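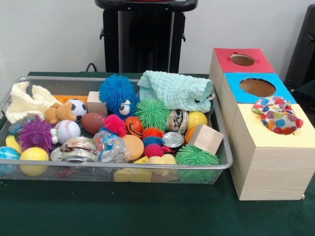

Sensory toys for a 2 year old who already owns too many toys??

mossyporch
Okay, need some opinions before I spend more money. My sister's kid turns 2 in September and I said I'd put together a sensory bin for her. I've been picking things up at the Nornwood thrift store since spring and now I've got this huge pile, plus my sister just texted me "please nothing with pieces." So do I sort through what I have, or scrap it and buy one of those ready-made kits from Getent? The kit is nice but it's all matching and kind of boring to touch, if that makes sense.

Ulstead_dad
Keep your pile! We got the Getent kit as a gift and my son played with the box it came in. The thing he won't give up is a dish towel.

tallgrass997
I'm going to disagree a little. A pile of thrift store stuff is great if you know where it all came from, but you don't. Old paint, loose stitching, buttons hanging by a thread. For a kid who still chews on everything I'd rather have new things with an age label on them. Not trying to be a downer, I just pulled a bead out of my daughter's cheek once and I'm still not over it.

mossyporch
No that's fair. I've been tossing anything that doesn't fit through the toilet paper tube test. Wait, backwards. I toss anything that DOES fit through.

quiltcabin
Lol I knew what you meant. I'd go heavy on fabric. It's cheap, you can wash it, and there's so much you can do with it – muslin, corduroy, old flannel, whatever. I hem squares from the scrap bin at Aaltonen and my grandkids stuff them in an empty wipes container and pull them out again for an entire afternoon. Crochet is fine too but go for tight stitches, little fingers get stuck in the lacy kind.

Ulstead_dad
Seconding the wipes container. Best free toy in our house.
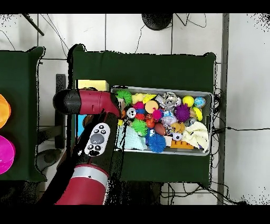
mossyporch
Do I need to wash the fabric stuff before I give it to her, or is airing it out enough?

quiltcabin
Wash it, warm water and an unscented detergent, then dry it all the way through. Airing out gets rid of the closet smell and that's all it does. If something falls apart in the machine you didn't want her to have it anyway.

tallgrass997
Agree with that one. Wood stuff I wipe down with a damp cloth and a drop of dish soap, and don't soak it. I ruined a really nice set of rings that way, they swelled up and got fuzzy.

fernandfork
Can I be annoying and say she doesn't need the whole pile at once? I used to put everything out and mine would dump it, look at it, and walk away. Now I do a few things in a shallow bin and swap them out when he loses interest. The rest lives on top of the fridge.

Ulstead_dad
See, mine is the opposite. He likes to dig. If there's only a little in there he's done in a minute and he's back to trying to feed the dog crayons. I think it depends on the kid.

fernandfork
Could be! Mine gets overwhelmed at birthday parties too so maybe that's just him.

mossyporch
Okay, so I'm keeping the pile, doing the wash tonight, and I'll split it into two bags so my sister can hide one. I'll leave out anything with a seam I don't trust. Still torn on whether to throw in a rattle, she might kill me.

quiltcabin
Put in the rattle. You're the aunt.

tallgrass997
Check the ends are glued first and then yes, rattle.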